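**Ticket:** Garment-handling episodes rejected at ingest
**Site:** Stostthorpe collection room
**Reported by:** Site operations, Stostthorpe
**Assigned to:** Data Quality, Ometti
**Priority:** Medium
**Status:** Resolved, monitoring

### Summary of report

The Stostthorpe site reports that 363 of the 2,958 episodes uploaded in February for the garment-handling task were rejected by the Hundale ingest service. All rejected episodes carry the same message: "action and observation streams out of alignment." The site requests confirmation of whether the episodes can be recovered or must be collected again.

The rejected episodes all belong to the hanger task set. Episodes from the folding task set, recorded on the same station by the same operators, were accepted without exception.

### Initial response, Data Quality

The ingest service compares the time stamps on the camera streams with those on the joint readings. An episode is rejected when the two differ by more than the permitted amount at any point. The limit was not changed during the period in question.

The site was asked to provide the following:

- the station log for one accepted and one rejected episode
- the version of the Jayasinghe recording software in use
- confirmation that operators were using the current task sheet for the hanger set

The site was also asked to leave the station in its present arrangement until the review was complete.

### Site reply

Logs have been attached. The recording software is the current release. Operators were using the current task sheet, under which each hanger episode begins with the robot facing the rack and the garments already on their hangers.
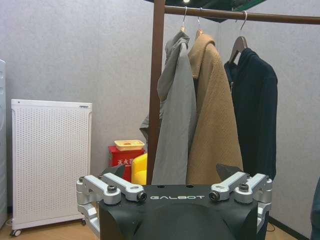 **Can the rejected episodes be used for training if the time stamps are corrected afterward?**

Only where the error is constant from the first sample to the last. A constant offset can be removed and the episode returned to the set. Where the offset changes during the episode, the corrected actions would no longer match what the cameras recorded, and a policy trained on them would learn to move too early or too late.

### Findings

Review of the attached logs shows that the rejected episode begins with a difference of 300 milliseconds between the wrist camera stream and the joint readings. The accepted episode shows no measurable difference.

The cause was traced to the start procedure. The hanger task sheet instructs the operator to start recording and then load the task profile. Loading the profile restarts the camera service, and the camera clock is not synchronized again until the next episode. The folding task sheet places these two steps in the opposite order, and for that reason the folding set was not affected.

Not every hanger episode was rejected. When an operator records several episodes in a row without reloading the profile, only the first is affected. The rejections in the upload record follow this pattern.

### Corrective action

1. The hanger task sheet has been revised. Operators are to load the task profile, wait for the ready signal, and then start recording.
2. The recording software has been configured to refuse a start command while the camera service is restarting.
3. A correction script has been run against the rejected episodes. It removes a constant offset and makes no other change. Original files have been kept.
4. Corrected episodes have been marked in the episode record so that they may be excluded from a training run if the receiving team so wishes.

The site is reminded that operators should not edit time stamps by hand. Any episode altered in this manner will be removed from the set.

### Site reply, Thursday, 2:15 p.m.

The revised task sheet is in use on all shifts. The site asks whether the affected episodes will count toward the monthly collection total.

### Response, Data Quality

Corrected episodes that pass ingest will be counted. Episodes that fail a second time will not be counted and need not be uploaded again.

### Verification

All corrected episodes were resubmitted and accepted. A further 707 hanger episodes recorded under the revised sheet were then submitted in the usual manner, and none was rejected for stream alignment. Two were returned for a missing task label, a separate matter that has been opened as its own ticket.

The status of this ticket has been changed to "Resolved, monitoring." It will remain open until the next scheduled upload from Stostthorpe has passed ingest. Should the alignment message appear again before that time, the site is to stop recording on the affected station, save the station log, and reply to this ticket.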